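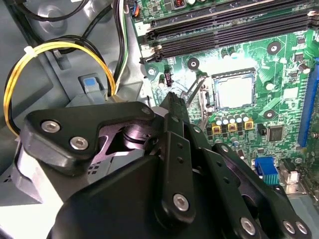
Gripper reaching into open desktop case toward the motherboard. Staltum robotics lab.

Fault Technician, Robotic PC Assembly (full time, on site)

Our robot dropped a processor, and we'd love your help making sure it doesn't do that again!

Staltum builds robot cells that put together and take apart desktop computers. Our newest one, Vokska, moves CPUs between printed fixtures and real machines. In September it was well into a run of 2,000 pick-and-place cycles when the fingers opened over a motherboard with a chip still in them. The chip landed corner first in the socket and bent a patch of pins. The log showed a normal, successful grip right up to the release, and that's the part that bothers us most.

We stopped the run, locked out the arm, and went looking. So far we have found one cable with a connector that can work loose at certain wrist angles, and a software check that trusts the last good grip reading for 400 milliseconds after the signal goes away. Either one could have done it. We have made it happen again on the bench, but not every time, and we want someone who finds that kind of "not every time" exciting. 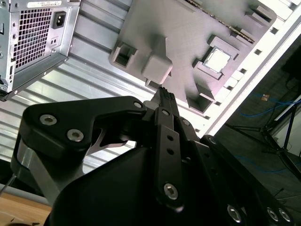 Fixture plate on its aluminum panel, with a CPU in the square pocket at right.

What you'll be doing

You'll own the Vokska fault log from your first week. You'll set up repeat tests on the fixture plate, change one thing at a time, and write down what happened in words the rest of us can follow. You'll pull connectors, check screw torque on the finger links, and compare force readings with what the fingers really did. Once a fix holds for 500 cycles on the fixture, you decide whether it moves on to a live board. If you say no, it's no — the schedule waits.

You'll also help rewrite our stop procedure. When the chip fell, one of us reached for it before the arm was locked out. No one was hurt, but the arm still had power, and that could have gone very differently. The new steps need to be short enough that people will follow them at the end of a long shift.

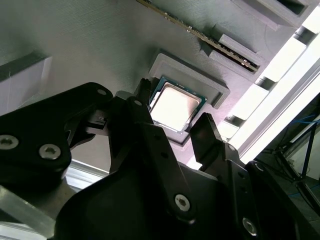 Posted by the Vokska test team, Staltum

What we're looking for

You've fixed machines that move, in a job, a repair shop, the service, or your own garage. You can read a wiring diagram and a plain text log. A little Python helps a lot, and we'll teach you the rest. You're comfortable handling bare boards and you put the wrist strap on without being asked. No degree needed.

It's a big plus if you have used Tokora force sensors or the Pirzada motion controller. We run both, and we have plenty of opinions to share over lunch! 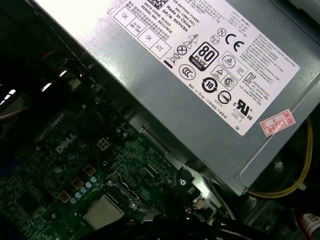

Safety comes up a lot in our interviews, so please come ready to talk about a time you stopped a job. Tell us what you saw, who you told, and what you would do differently now. We also do a paid bench session: you'll get a cell with a fault we planted, the real log, and a morning to poke at it. You don't have to find the fault to get the job. We mostly want to see how you look.

Day shift starts at 7:30 a.m. There's a tool allowance of $1,000 in your first year, full health coverage, and paid training time. The work is on your feet for a good part of the day, with some close-up work under bright lights.

To apply, use the form on the Staltum careers page and choose "Vokska fault technician." Skip the cover letter if you like, and send us a page on the most annoying intermittent fault you ever chased. Unsolved ones are welcome. We read applications as they come in and reply to every one.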